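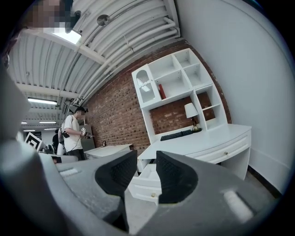
7 minute read

Software for robot manipulation is usually judged by what happens at the end of the process, when an arm picks up an object and puts it where it belongs. The engineering group at Conneely has spent much of the past year on an earlier stage: the tools that turn a recording of human hand movement into something a control system can learn from and a planner can trust.

The group's work centres on hand-held grippers. An operator carries out an ordinary desk task, such as opening a drawer or moving a tool, while holding the same type of fingertips that will later be fitted to an arm. The path of each gripper is then worked out in software. The package that does this, known as Plarkum, was first released to partner laboratories in March and is now in its third revision.

Plarkum has to answer a simple question many times over: where was the gripper, and which way was it facing? It draws on two sources. The first is the view from the gripper itself, in which fixed features of a room, including brick courses, ceiling lights and the edges of furniture, serve as landmarks. The second is a set of printed square markers whose size and pattern are known in advance. Where the two sources agree, the position is accepted. Where they differ by more than a set limit, the software holds back that stretch of the recording and asks for a review.

This second step was added after a difficult trial. In a batch of 400 recordings made with an earlier revision, 394 produced a complete path, and the group at first regarded the result as very good. Closer study showed that completeness had been a poor measure. A path could be unbroken and still drift by several centimetres while the gripper faced a plain white surface, which offers the software very little to hold on to. The present revision reports a confidence value for every moment of a path, and the planner is not permitted to use any section below the agreed level.

Two-handed work places further demands on the system. The paths of the left and right grippers must share one clock and one set of axes, or a task in which one hand steadies an object for the other will make no sense when it is replayed.
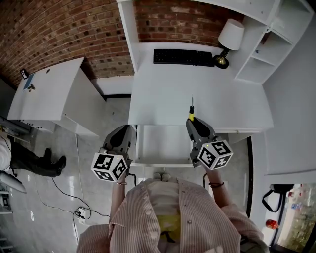 Why put markers on the grippers if the software can already follow the room?

Room tracking gives each gripper its own path, but small errors in the two paths can add up. Markers seen by a separate camera give a direct measure of where one gripper is in relation to the other, and the software uses that measure to bring both paths into line.

Once the paths are aligned, they pass to Brandus, the group's planning layer. Brandus does not copy a human movement exactly. It checks whether the arm can reach each point, looks for joint positions that would bring the arm too close to the furniture, and proposes small changes where they are needed. A movement that is comfortable for a person may call for an awkward turn of the wrist in a machine, and the planner must decide whether the task can still be done in another way. If it cannot, the recording is kept for training the perception model and left out of the control set.

Engineers at the Orkow site, where the planner is maintained, have also rewritten the review screen. Reviewers formerly had to watch each held recording in full. They are now taken directly to the point at which the two sources parted – a change that reduced the average review to around 186 seconds. The screen shows both estimates side by side, and the reviewer may accept either one, trim the recording or reject it.

Some problems remain open. Glossy floors can produce reflections that the room tracker takes for real features, and thin objects are still hard for the perception model to place with accuracy when they are partly hidden by the fingertips. The group is testing a contact estimate based on the opening width of the jaws, although it has not yet been decided whether this will form part of the next release. Laboratories using the current version have been advised to keep their original recordings, so that paths can be computed afresh when the tracker is updated.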